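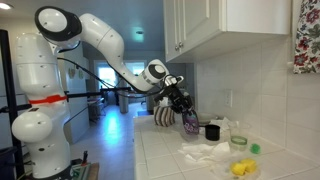
自分の手なら考えもしない動きを、いちいち考えてから動かすことになるんです、とビン・ゴーさんは言う。瓶を持ち上げるときに手首がどちらを向いているかなんて、六月にこの練習を始めるまで、気にしたこともなかったそうだ。

台所仕事をロボットアームに覚えてもらう取り組み「プリリス(Prillis)」の中間報告会が、2025年7月24日(木)、ローの共同作業所で開かれた。平日の午後、それもかなりの暑さだったのに、用意した椅子が足りなくなり、後ろのほうでは立ったまま最後まで聞いていく人の姿もあった。

プリリスを進めているのは、調理場向けの機器を手がけるマルトゥーラ社と、ミッラーノ地区の住まいの研究会である。ロボットに「こう動きなさい」という命令を細かく書き並べていくのではなく、まず人がお手本をやって見せ、その記録をまとめて学ばせる。見せ方は二通りあって、ひとつはアームに直接手を添えて、習字の先生が子どもの筆を一緒に握るように導いてやる方法。もうひとつは、離れた席で操縦用の装置を握り、そこから遠隔でアームを動かす方法だ。

六月からこれまでに集まったお手本は2,340回分。このうち手を添えて教えたものが957回分で、残りはすべて遠隔操作による。はじめのうちは手を添えるほうがずっと素直に進んだのだけれど、慣れてくるにつれて遠隔操作を選ぶ人が増えていったという。手を添えると、どうしても教える人の腕や肩がカメラに入ってしまい、あとで記録を選び分けるときに手間がかかる。そのあたりの苦労話になると、会場のあちこちで深くうなずく人がいた(経験者が多かったのでしょうね)。

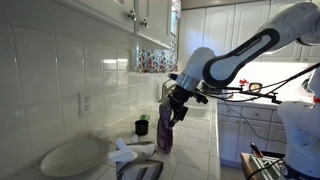
紫色のスプレーボトルをつかむロボットアーム。白いタイル張りの調理台で。

課題に選ばれたのは、容器をつかんで別の場所に置く、といった、言葉にしてしまえばなんとも地味な作業ばかりである。ところが、お手本を記録する側のサン・ダムさんによれば、地味なものほど人によって癖が出るらしい。上からまっすぐ降りていく人、横から回り込む人、置く前にひと呼吸止まる人。止まるのは丁寧でよさそうに思えるが、何もせずに迷っている時間まで一緒に記録されてしまうので、あまり長いと外すことになる。実際、見直しの段階で314回分が学習用から外された。

「外した分も捨てずに取ってあります。どこで迷ったかを見返すと、操縦装置のほうを直したくなるところがいくつも見つかるんですよ」とダムさん。握りの部分はすでに一度作り替えていて、親指だけでグリッパーの開け閉めができるようになった。以前の形では力が入りすぎ、午前中いっぱい練習すると手のひらが痛くなったのだとか。

報告会の後半には、来場者が遠隔操作を試せる時間も設けられた。一人の持ち時間は20分。最初は画面と手元を見比べてばかりだった人も、しばらくすると肩の力が抜けて、隣の人とおしゃべりをしながら動かせるようになっていた。筆者も列に並ばせてもらったが、奥行きがつかみにくいのにはほとほと困った。もう届いただろうと思って閉じると、指は手前で空を切っている。係の人に、影を見るといいですよと教わり、それからはずいぶん楽になった。

質疑応答では、左利きの人のお手本も混ぜてよいのか、という質問が出た。ダムさんの答えは、ぜひ混ぜたい、ただし今の操縦装置は右手用しかないので、左手用ができるまで少し待ってほしい、というもの。ゴーさんからは、同じ作業を続けていると後半ほど雑になるので、途中で課題を入れ替えてはどうかという提案もあり、こちらは次回の練習からさっそく取り入れられる。

もうひとつ話題になったのが、お手本の数をどこまで増やすかという点だ。マルトゥーラ社の担当者は、同じ置き方ばかりを積み上げるより、容器の向きや周りに置く物を変えながら集めたいと話していた。台所というのは毎日少しずつ様子が変わるものだから、きれいに片づいた調理台だけで覚えさせても心もとない、というわけである。

プリリスでは引き続き、お手本の操作に加わってくれる人を募っている。機械に詳しくなくてもかまわない。初回は手を添える方法から始め、希望すれば二回目から遠隔操作に進める。申し込みはローの共同作業所の窓口まで。袖口の広い服は装置に引っかかりやすいので、当日は避けてほしいとのことだ。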